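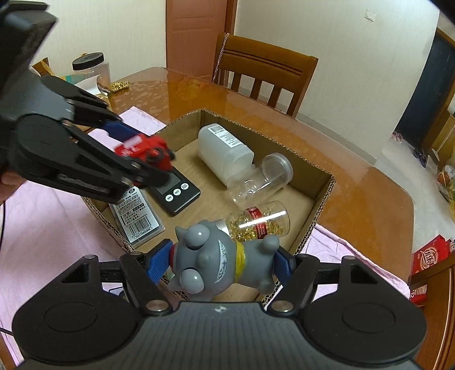

**Stella Lytvynenko**, small business writer

The owner of Sastine, a mail-order shop for second-hand toys, does most of her buying before seven in the morning. Garage sales in Skesham start early and the good boxes go first.

"I won't pick through a box while the family stands there," she says. "I ask what they want for the lot. Usually they just want it out of the garage."

She asked that we leave her name out, as she still works part time at a school and some of the parents are customers. The shop began when her own kids outgrew their toys and the local op shop had stopped taking plastic. She listed a tub of farm animals online for $7 and had three messages by dinner.

Last year she sent out 648 parcels. Postage is the part she talks about most.

"People think the toy is the cost. It's the postage. If you guess the weight and guess wrong, you've given your profit to the post office. I did that for the whole first winter."

Small orders are the hardest. Anything under 200 grams can go in a padded bag, but hard plastic with thin parts needs a box, and the box pushes up the price. She tells buyers to wait and add a second item if they can.

Cleaning takes longer than she expected when she started. Everything washable gets warm soapy water and an old toothbrush, then a day on a rack. Battery compartments are opened and checked, and if the contacts have gone green she sells the toy for parts. She doesn't repaint anything. "Collectors hate it and kids don't care."

Her prices have hardly moved. The dearest thing she has sold was a boxed train set for $200, and she still thinks about whether she should have kept it.

March is her slowest month. She uses it to sort odd pieces into mixed bags, which teachers buy for craft and sand trays. After that come the school holidays, and the grandparents start writing in.

"They want the exact one their son had. They'll send me a photo from a birthday party, all blurry, and it's half under a chair. I do find them sometimes."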